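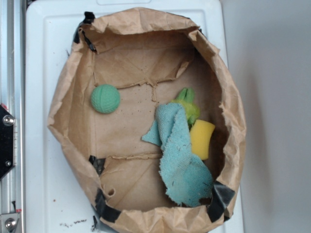
**Swap shelf news - October 1, 2023**

What a month for the Wilta swap shelf! Since we opened in March, 3411 items have gone to new homes, and 212 of those went out in the last few weeks alone. Garden tools were the big hit (the long-handled hoe lasted less than a morning), with jigsaws close behind.

Karlijn Coppens has moved the children's books down to the lowest shelf, so small readers can finally reach them, and it has made a huge difference. We've had toddlers sitting on the floor with picture books while their parents rummage through the saucepans - lovely to see.

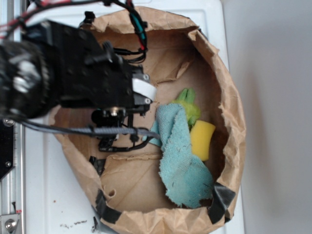

We still need more winter coats, especially in children's sizes, and wellies in any size at all. Please check the pockets before you hand things in! Last time we found a train ticket, two conkers and a very old toffee.

The mending table is back too. Bring up to 3 things per visit, and if it's a zip, bring plenty of patience as well. There's a big tin of spare buttons to dig through, and we now have 40 reels of thread in colours I didn't know existed.

If you've borrowed the Drestau Road trolley, could you wheel it back before the next swap? We've got a wardrobe to shift and I'm really looking forward to seeing who takes it.

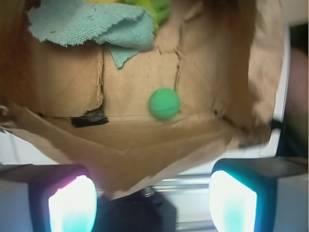
*A little green ball in a brown paper bag.*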